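Leandro Carrasco takes the long way back to the stage
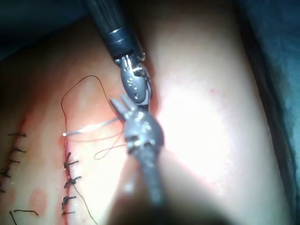 It had been a good while since I'd sat across a table from Leandro Carrasco, and he still orders his coffee the same way, with far too much sugar and a glass of water he never touches. He arrived at ten in the morning with his guitar case on his back, apologized for the hour ("musicians should not be seen before lunch, it's bad for everybody") and then talked so happily and for so long that I had to flip my notebook over and start on the backs of the pages.

The new record is called Vonadberg, after the village where he wrote most of it. He went for a week in February and stayed until the snow was gone. "I had rented a room over a bakery," he told me. "At four in the morning the mixers would start, and I would lie there thinking, well, that's a tempo. Two of the songs are exactly the speed of that dough."

There are 14 songs on the album, cut down from 44 sketches, and he can still hum a fair number of the ones that didn't make it. He did so, at the table, to the delight of the couple beside us. When I asked who had the hard job of choosing, he pointed at the ceiling as if she might be up there. "Ülle. Always Ülle."

That would be Ülle Strazds, his producer, who plays the harmonium on nearly every track. I reached her by phone later and she laughed when I passed this along. "Leandro loves all his songs equally, like a grandfather," she said. "I only asked him which ones he'd want to play when he was tired. It got much shorter after that."

The first song people will hear is "Lu," a small, slow waltz with Chepkoech Kimaro singing the second verse. Carrasco had admired her voice for years and was too shy to write to her, so he wrote the verse first and sent it with no note at all. "She sent it back sung," he said, and he put down his spoon to say it. "One take, with her kitchen radio going somewhere behind her. We kept the radio. Of course we kept the radio!"

The concert will be at the Rimetti, a theater with 400 seats and, he insists, the kindest wooden floor in the country. Jabari Mosoti will be on percussion and Cadi Vaughan on harp, and Jikard, the young duo from the coast, will open with 30 minutes of their own.

I wondered whether he was nervous after so much time away. He thought it over, turning the untouched glass of water around and around.

"My hands know the old songs," he said. "The new ones they are still being polite with, you know, like guests. Jabari says to leave them that way for the first night. He thinks it sounds better when I'm a little careful."

Then he checked the clock over the counter, found that he was late for rehearsal, and asked if I wanted to come along and carry the case.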